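Rorside Lodging Association
Minutes of the Spring Meeting, March

1. Call to order

The meeting was called to order at 6:30 p.m. in the breakfast room of the Greteo Inn. Seven member houses were represented and a quorum was declared. The agenda was accepted with one change: the parking item was moved to follow the laundry contract.

2. Minutes of the previous meeting

The minutes of the January meeting were approved with a correction to item 5. The shared linen stock should have been listed as 500 sheets, with pillowcases recorded separately.

3. Laundry contract

The chair reported that the contract with Akov Laundry ends on the last day of April. Two offers were received before the deadline, one from Akov and one from Sfakianakis Linen Service. Both cover the 82 guest rooms now in the shared program.

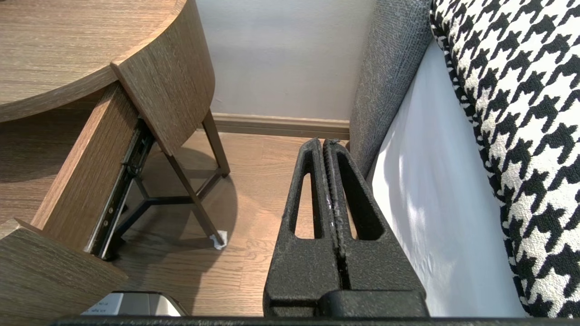
The Akov offer keeps the present price per pound but moves pickup from early morning to midafternoon. Several members said an afternoon pickup would leave used linen in hallways during check-in. The Sfakianakis offer keeps the morning pickup and adds a monthly charge for bags. Members asked whether the bag charge could be dropped if houses supplied their own. The secretary will put the question to the company in writing.

It was moved and seconded that the vote be held over to the April meeting. Carried, with one member opposed.

4. Guest room standards

The working draft of the room standards was read aloud as far as section 3. Members agreed that each room should have a bedside surface large enough for a lamp and a glass of water, and that printed house rules should be limited to a single page. The sentence on extra blankets was struck and will be rewritten to allow for closet storage.

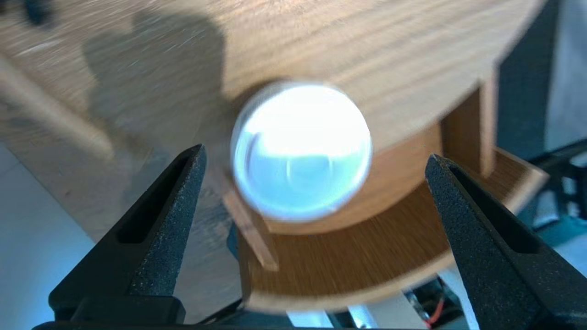 Attachment B, guest wing.

There was some discussion of quiet hours. Three houses now begin at 10 p.m. and the others at 11 p.m. The draft will state only that quiet hours must be posted, leaving the time to each owner. The representative of the Greteo Inn asked that the minutes show a preference for one common time.

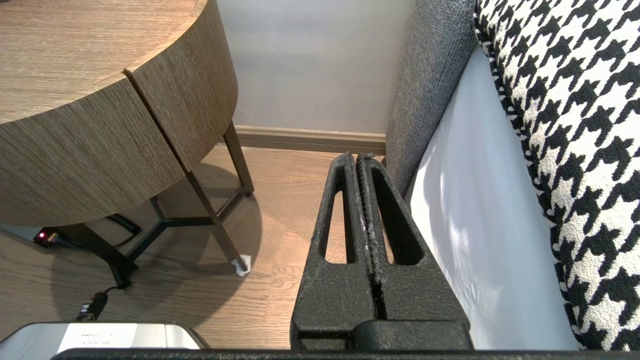 5. Parking on the lower lot

The town has agreed to let overnight guests use the lower lot from May through September. Permits will be issued in blocks of six per house. Houses needing more are to apply to the town directly. Permits must hang from the mirror, and lost permits will not be replaced during the season.

6. Treasurer's report

The balance in the general account stands at $2,413. Dues from two houses are still owed. The invoice for the road sign was approved for payment.

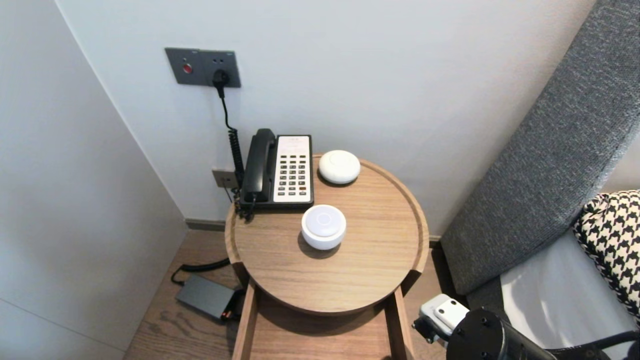

Will dues go up next year?
The present rate stays in place through December, and any change has to be voted on at the fall meeting.

7. Other business

A member asked that the shared brochure be reprinted before Memorial Day. Corrections to opening dates and rates are due to the secretary by the April meeting.

8. Adjournment

There being no further business, the meeting was adjourned at 8:10 p.m.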